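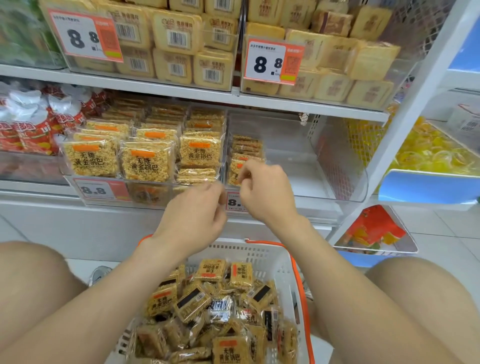 Snacks and "sugar-free" labels: your questions

Last updated 2024-08-01

Is a sugar-free snack better for me than an ordinary one?

Sometimes, a bit. The words tell you about one thing and leave out the rest. A savoury cracker or crisp never had much sugar to begin with, so taking it away is no great feat. What you want to know is how much starch, fat and salt you are eating, and the front of the packet is rarely keen to discuss that.

But sugar-free means it won't affect my blood sugar, surely?

No. Rice, wheat and potato are mostly starch, and your body turns starch into glucose. If you have diabetes, look at the total carbohydrate figure and follow the advice of your own clinic. I get more letters about this than anything else, usually from people who have been told otherwise by a relative.

What is the difference between "sugar-free" and "no added sugar"?

Sugar-free should mean there is next to none in the finished food. No added sugar means the maker didn't put any in, but the food may be full of its own. Dried fruit is the usual culprit. The exact rules depend on where the thing is sold, and small importers don't always translate with great care.

Are puffed or baked snacks lighter than fried ones?

Per piece, often. Per bag, I doubt it. Puffed things are full of air and people eat them until the bag is done. Compare the figures per 100 g and then be truthful with yourself about how much of that you eat. Baked snacks can also be brushed with oil after baking, so read the fat line before you believe the picture of the oven.

Do small wrapped portions help you eat less?

The makers like to say so. I have my doubts. They may slow some people down, and they are handy for a coat pocket. For others, each packet is so small that it doesn't feel like it counts, and you find the wrappers later. You also pay more for the wrapping and throw more of it away.

How do you work out what a portion is?

Ignore the one on the label to start with. Anatole Pichon, who used to edit these pages, tipped his normal evening bowl of rice crackers on to the kitchen scales and got 90 g. He had been thinking of it as a handful. Weigh yours once, without changing it first – you only have to do it the one time.

Is "golden" on a label a promise of anything?

It is a colour. So is "toasted", more or less. The same goes for "crafted", "village style" and "simple". None of these tells you how the food was made.

What about sweeteners?

Plenty of savoury snacks have none. Some do, mostly the barbecue and sweet chilli sort, so check. The sugar alcohols (names ending in -itol) can upset your stomach if you eat a lot of them. As for the bigger claims, in both directions, I would wait for better evidence than a headline.

You were rude about the Pusovard snack plan. Have you changed your mind?

I haven't. It allows 6 snacks a day, sells 5 of them itself, and has yet to show me any results beyond letters from pleased customers. I asked in March and was sent a voucher.

Can I trust the star ratings on shop shelves?

As a rough sort, yes. They are best for comparing two of the same kind of food. They are no good for telling you whether a cracker beats a yoghurt.

So what do you buy?

Plain oatcakes, nuts, and crisps when I want crisps. I read the back of the packet and pay little heed to the front.

Can you look at a label for me?

Yes, if the ingredients and the nutrition table are both readable. Please don't send the front on its own. I can't give advice about medicines or test results, so take those to your doctor or pharmacist.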